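The Ninety-Sixth Fold

Kheri Shemweta came to the laboratory in February, when the heat in Brombridge sat on the car park until nine in the evening and the fridge in the kitchen was full of other people's iced coffee. She had a contract for one year and one question to answer. The question was whether a robot that folds clothes learns better from a person who folds well or from a person who folds badly and then repairs the fold.

She had written this question in her application in a much longer way. Oduor Mwakalinga had crossed out most of it with a green pen and left only the end.

"This part I understand," he told her. "The rest you can keep for the journal."

The method was called Twal. It was not an abbreviation. It was the name of the dog of the student who began it, and the student had gone to work for a bank, so the name stayed. In Twal each demonstration was cut into two lists. One list had the movements where the cloth obeyed the operator. The other had the movements where it did not, and the operator had to go back and take the corner again. The usual method, which the group called Kulik, threw the second list away. Kheri wanted to keep it and to give it more weight than the first.

They had 1000 demonstrations from the spring before, all of them clean. She needed bad ones. To make a bad fold on purpose is difficult, she discovered, in the same way it is difficult to sing out of tune if somebody has taught you to sing. For the first week her mistakes were too polite. The sleeve went a little crooked, and the next move put it straight.

Then she asked her mother how to fold, on the telephone, and her mother laughed at her for a long time.

"You never folded anything in this house," her mother said. "You rolled it like a mat and pushed it in the drawer."

So she thought about the drawer. In the morning she laid the green cloth over the table, took hold of the handles of the operator's rig, and tried to work like the girl who was late for the school bus. She pinched too near to the edge. She pulled before the other hand was ready. When the cloth bunched she did not stop to think what the correct answer was, she only went back for it.
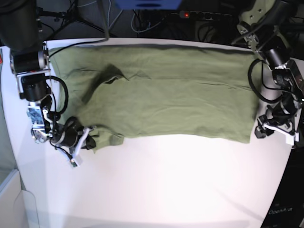

Oduor asked from the doorway whether she was sure that a repair was a thing a machine could learn at all, or if it would learn only the mistake and repeat it very nicely. He had his keys in his hand. It was a fair question and he had asked it also in November, by email, before she had a desk.

"I am not sure," said Kheri. "If I was sure, I would not need the table."

"The Kulik people will say you are teaching it bad manners."

"They can say it."

He stayed for a while longer, looking at the arms, and then he went to get his boy from swimming.

She collected for three weeks. Her shoulders hurt, and she bought a heat pack from the chemist, the kind filled with wheat, which made the office smell like toast. At night the training ran on the Sketari machine in the basement, and she was not permitted to go there without a second person because of the gas system, so she watched the numbers from her bed. They went down, and then for two nights they did not go down. She wrote a message to Oduor at 2 a.m. and deleted it. On the third night they went down again, for no reason that she could find, and this troubled her more than if they had stayed.

For the test she wrote the rules on a sheet of paper and stuck it to the wall, so that she could not change them later. There would be 129 trials for each policy, with the same cloths and the same starting positions. A fold was good if it fitted inside the card template. The operator was not allowed to touch the table until the arms went back to their place.

The Kulik policy went first. It was quick and it had a very nice style. When the first grip was right, the whole fold was right, and she felt almost sorry to be against it. When the first grip was wrong it continued in the same nice style and folded the air, again and again, until the timer ended. It made 40 good folds.

The Twal policy was ugly. It hesitated. It pressed on places that did not need pressing. In the fourth trial it lost a corner completely, and Kheri put down her pencil. The arm came up a little — she knew this movement, she knew it in her own elbow — and went back for the corner without any hurry. Only then she picked up the pencil.
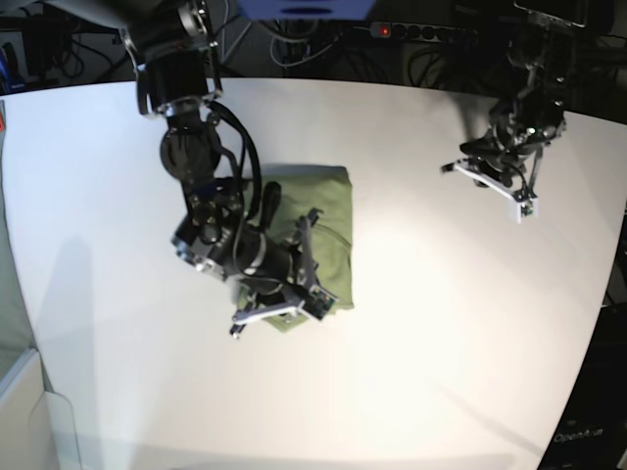
The right arm at the green garment, during the Twal work in Brombridge.

By seven in the evening she had 96 marks on the sheet. She counted them from the left, and then from the right, and then she went to the kitchen and drank some iced coffee which was not hers.

Oduor read the sheet standing up. He asked about the lighting, and about the worn finger pads, and if the template had been the same card on both days. It had been the same card. He asked to see the failures before the successes, and she had hoped he would ask this, and she had them ready in a folder.

"It does something funny with its wrist," he said, after the sixth one. "Before it goes back. Did you put that in?"

"No."

"Well, somebody put it in."

He played it again. Kheri looked at the wrist and said that she would have to ring her mother.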